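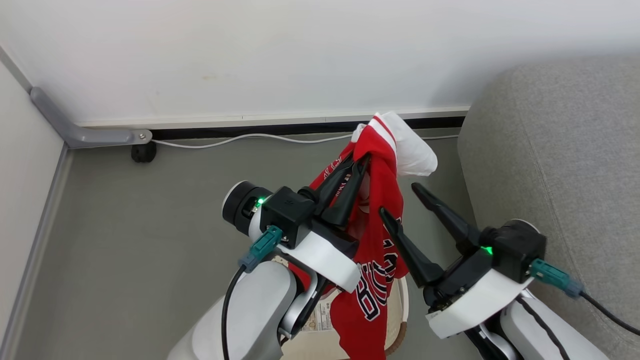 Washing a sports jersey is easy to get wrong, mostly by doing what you do with everything else in the hamper. The cloth itself is tough. Printed names and numbers are the weak spot, and big white lettering with black outlines on a red basketball jersey gives you plenty of weak spot to worry about. Red also likes to share itself with its neighbors, so wash it alone or with other reds.

What you need: a sink or tub, mild detergent, a towel and a hanger with some shoulder to it.

1. Turn the jersey inside out. Yes, every time.

2. Fill the sink with cold water and a small squirt of detergent. The cap on the bottle is sized by people who sell detergent.

3. Soak for 18 minutes. Go to 20 if you like, the jersey won't tell.

4. Press and swish. Don't scrub the numbers, and don't wring - a twisted print cracks along the folds and stays that way.

5. Rinse until the water runs clear, then roll it in the towel and lean on it.

6. Hang it in the shade, still inside out. The dryer is where lettering goes to peel.

Skip bleach and fabric softener. If you must iron, use low heat and a cloth in between, and stay off the print.

Posted by Amna Talpur, April 28, 2021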